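Notebook, June -- drawer rig, arm stalls on close

Okay, so run 49 went sideways and I want this down before I forget! 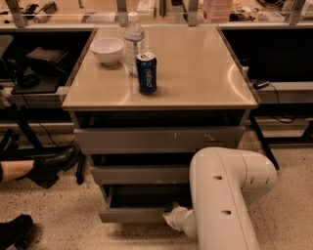
What went wrong

The bottom drawer is the trouble. Gripper fingertips go in against the lower edge of the drawer front, arm starts its move, then we get a force fault (code 433) and everything freezes with the drawer still open. Brakes hold, at least. Violeta was sitting right beside the cabinet and hit the e-stop anyway -- good call, her feet were closer than I'd like.

Log says 80 newtons at the wrist when it tripped. Way too much for a drawer you can shut with one finger (I tried). My guess is the fingertips wedge under the lip and the arm pushes down as well as in, but Miłosz blames the runner, and he could be right.

To do

Drop the force limit before anybody runs it again. Chairs back from the cabinet, mine included.

Bowl, bottle and can stay on top, Danuta wants the same load for every run.

Ask Irena if the Altport arm ever threw a 433.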